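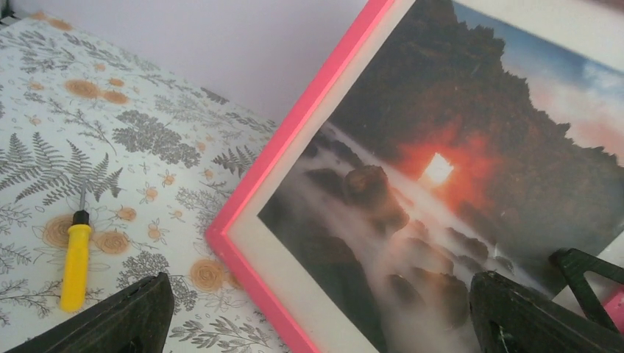
Dernière modification de cette page : octobre, 18 h

Contre le cadre qu'on démonte

Il y a dans l'air une mode que je trouve suspecte, celle du cadre « vivant ». On ne poserait plus une image sous verre pour la laisser tranquille. On devrait la changer à chaque saison, ouvrir l'arrière, glisser autre chose, refermer, raccrocher. La maison Clodine en a fait son argument de vente, Skoryk a suivi avec ses baguettes de couleur, et les blogs de décoration répètent la leçon sans que personne, visiblement, ait eu à retrouver une vis tombée sur une nappe à fleurs.

J'ai cédé, moi aussi. J'ai chez moi un cadre rose vif, mince, brillant, d'un rose que je n'aurais pas choisi pour un mur et que ma belle-sœur Larysa Horobets a choisi pour moi. Il va très bien, je l'admets, contre un mur pâle. Ce que je conteste, c'est le reste du programme : la table débarrassée, le petit tournevis qu'on cherche dans trois tiroirs, et cette idée qu'on en sortirait détendu. Larysa parle d'un « rituel ». Pour moi, cela s'appelle du bricolage, et le mot n'a rien de déshonorant.

On me répondra que nos aïeux entretenaient leurs affaires. Sans doute. Pylyp Hutsuliak, qui encadre pour les autres depuis assez longtemps pour ne plus s'en vanter, possède une petite gravure datée de 1809. Je lui ai demandé combien de fois il l'avait sortie de son cadre. Une fois, pour changer un carton qui jaunissait, et il n'en gardait pas un bon souvenir. Voilà un homme de métier, avec un établi, de la lumière et des outils rangés, qui ouvre un cadre quand il y est obligé. Et c'est à nous, sur la table où l'on mange, qu'on demande de recommencer quatre fois l'an ?

L'argument de l'économie ne me convainc pas davantage. Un cadre que l'on garde, plusieurs images que l'on alterne, c'est moins d'achats, paraît-il. Je voudrais voir les comptes. Chez Flornon, on vend déjà les affiches par abonnement, et le catalogue Starkine en annonce 500 « à faire tourner ». Si l'on m'en propose autant, ce n'est pas pour que j'en achète moins.

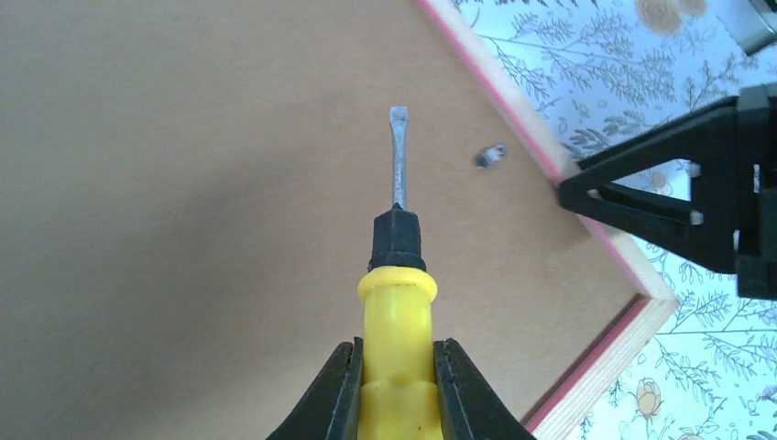

Reste la question du dos, dont les catalogues ne parlent jamais. Ils photographient la face, l'affiche, la plante verte à côté, et l'on oublie qu'un cadre est d'abord un assemblage assez modeste. Il suffit pourtant de le regarder de près : un panneau brun clair, mat, à peine veiné, un bord de bois pâle, et du rose réduit à un filet le long du pourtour. Je le dis sans mépris, j'aime plutôt cette sobriété. Mais qu'on ne me raconte pas que c'est un objet conçu pour le mouvement perpétuel. Chaque ouverture fatigue quelque chose, une attache, un trou de vis, un coin, et un beau matin l'ensemble bâille.

Je connais des gens que cela amuse, et je ne leur veux aucun mal. Vers 2000, c'étaient les mêmes qui repeignaient leurs chaises tous les printemps. Qu'ils continuent. Je demande seulement qu'on cesse de présenter comme négligents ceux qui laissent une image au mur pendant dix ans. On finit par ne plus la voir, dit-on. C'est possible. Il m'arrive aussi de la redécouvrir un soir, en rentrant, pour une lampe déplacée, et je n'ai rien eu à dévisser.

Larysa m'a promis une nouvelle affiche pour l'hiver. Je lui ai répondu que l'ancienne me convenait.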